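Snack Wrappers and the Long Tail of Grasping

Zewditu Tesfamariam keeps her training data in folders named after tablecloths. The blue one holds 243 episodes of packaged snacks being sorted into a tray or box, recorded with hand-held grippers that a person carries through the motion.

The software side of the project is called Plullon. It learns from demonstrations alone, with no object models and no list of product types. What it sees is the view from the gripper and how far apart the fingers stand at each step. 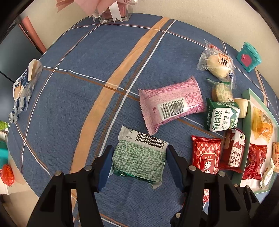 Last changed: April 4, 2025

Packaged food is a hard class for such a system. A puffed bag deforms before it lifts. Clear film shows both the pastry inside and the glare on top. A flat packet lying back side up offers a barcode and small print, and its crimped end may fold under a finger pad. Tesfamariam wants all of these in the set, including grasps that close on a seam.

"If every packet starts face up and square to the hand, the policy learns that packets are face up and square," she says. "Then somebody tips out a shopping bag and it has nothing."

Her protocol allows 16 items to be swapped between sessions. Operators are told to vary the approach angle and to leave clutter where it falls. Background objects stay on the table. An episode is rejected if the fingers leave the view or if tracking drops for more than 7 frames in a row.

Review takes longer than recording. A tool called Getomach marks the moment of closure and the moment of release, and a person corrects both by hand. Fast motion smears the printing on a wrapper, so the marks tend to drift – usually late.

Two-handed episodes are kept apart. They need a shared clock and a second stream, and the model has to learn which hand should wait.

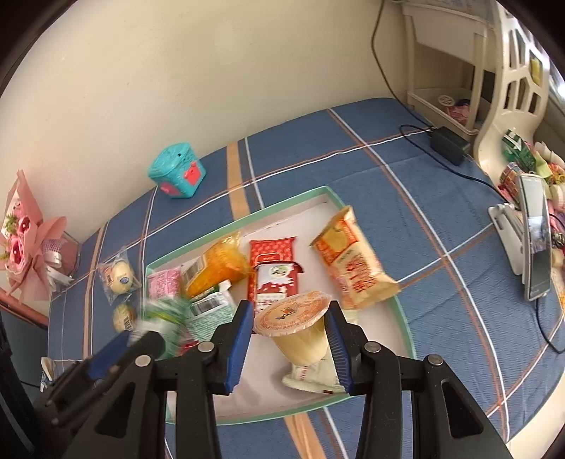

A jelly cup between the pads, with a second gripper at the left of the tray.

Shiferaw, the group's test bench, replays held-out episodes against the trained policy. Early versions did well on boxes and poorly on tapered cups, where a small error in height lets the pads slide toward the narrow end. The next batch adds 200 episodes weighted toward cups and soft bags. Tesfamariam plans to record it on a plain cloth – the folder will be called Flatness – and compare the two sets before mixing them.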